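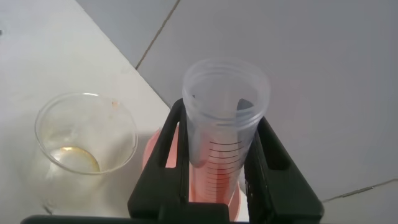
The pink one, in its measuring cylinder, at the Orkdale teaching bench.

I'd asked for the noisiest corner of the Orkdale science centre and got the colour bench, run by a former Plavport school lab tech who has 13 years of stained cuffs to show for it. "Kids go for colour first," she told me, topping up my tea. "Maths sneaks in after."
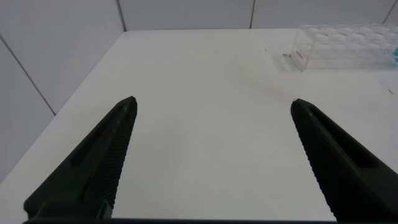

The bench itself is her pride and joy. She fought for it – the old one was dark timber and you couldn't read a thing against it. "I wanted plain," she said. I get it now. A white top with that much bare space makes even a teaspoon of dye look like an event! She wipes it down at 4 every afternoon, and no, I wasn't allowed to put my mug on it.

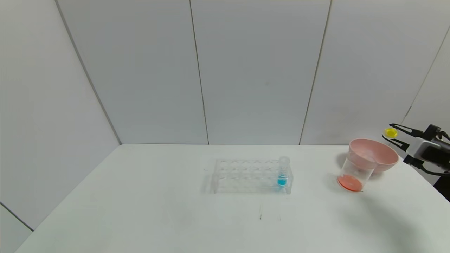

She's just as fussy about plastic over glass. "We had 400 kids through in March," she said. "You do the sums." Her favourite bit is still the reading of the lines, when they crouch to get their eyes level and go quiet for a second. Next term she's adding a green.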